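About Ustholm Finishing

Ustholm Finishing sorts, inspects and repacks small parts for manufacturers that do not have the floor space or the staff to do so themselves. The company was founded by Vasanthi Varghese and now employs about 100 people at two sites, Kandon and Fluritska. Prakash Ramasamy has been general manager since the second site opened.

Automation at Our Benches

For most of the company's history, every part was picked up, turned and set down by hand. Bench staff worked full shifts at this task, and sore wrists and shoulders were the most common complaint brought to supervisors. Under the Reddy program, named for the street on which our first shop stood, gripper tools have been introduced at 9 benches in Kandon. The grippers handle the repeated picking and placing. Employees set up the work, check the results and decide what is passed or rejected.

Benches in the program have a plain white top, kept clear between the gripper fingers until a job begins. Racks are placed toward the back. The fingers show scuffs and worn patches with use, and their condition is recorded by the bench lead at the start of each shift. 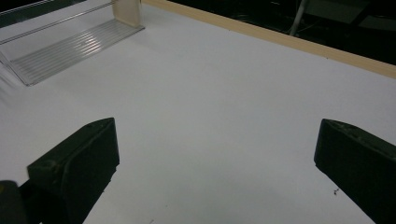
What Changes for Our Staff

No position has been removed under the Reddy program. Bench staff whose duties have changed receive paid training during working hours and keep their grade and seniority. Two new job titles, bench lead and setup technician, were created and filled from within the company. Mawuli Osei, formerly an inspector on the evening shift, now leads setup training at Kandon.

Some employees prefer hand work, and certain orders still require it. Requests to remain at a hand bench are reviewed each November by Geetha Venkataraman, Director of Personnel.

Fluritska will join the program after its floor has been rewired. Questions about employment or training may be addressed to Geetha Joseph in the Kandon office.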